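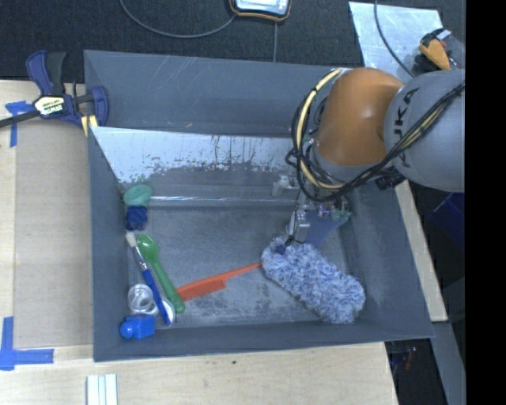 Stillholm Makers' Club – Robotics Group – Visit Reports

Six of us went up to the Heywood lab in June to see the bin-picking cell and try a couple of grippers on it. Renzo Cocco met us at the door at 9.30 and we were signed in and through to the bench by ten.

The bin is grey, clamped down at the back corner, and the arm comes in over the right-hand wall. Renzo fills it with household odds and ends instead of machined parts: a duster head, a brush, a green plastic spoon, a paintbrush and so on. The paintbrush has a metal ferrule and a thin handle, and he rates it as a fair test of any finger.

We started with the Limer two-finger gripper. Over the morning it made 200 attempts and Jade Tapley kept the tally on a clipboard. It was good on handles. It was poor on the duster, where the fingers closed on fluff and came up with nothing, and the clear round piece gave the camera trouble whenever the overhead lights were on.

After lunch the Podier went on. It has a wider stroke and softer pads. Changing over took longer than it should have – the hose has to be re-tied with the cables each time or it fouls the wrist joint. We only got 50 attempts out of it before the lab had to close, so I wouldn't put much weight on a comparison. It did hold the duster more often. It also dropped the spoon twice from the same spot near the left wall.

Barry Fothergill asked about cycle time. Renzo said they don't chase it yet, and that the controller log stood at 3,249 picks when we arrived.

Amber Peeters has the tally sheets if anyone wants a copy. Shirley Lockwood is organising a second visit for those who missed out, and names should go to her by the end of the month. Closed shoes are required, and parking is behind the building.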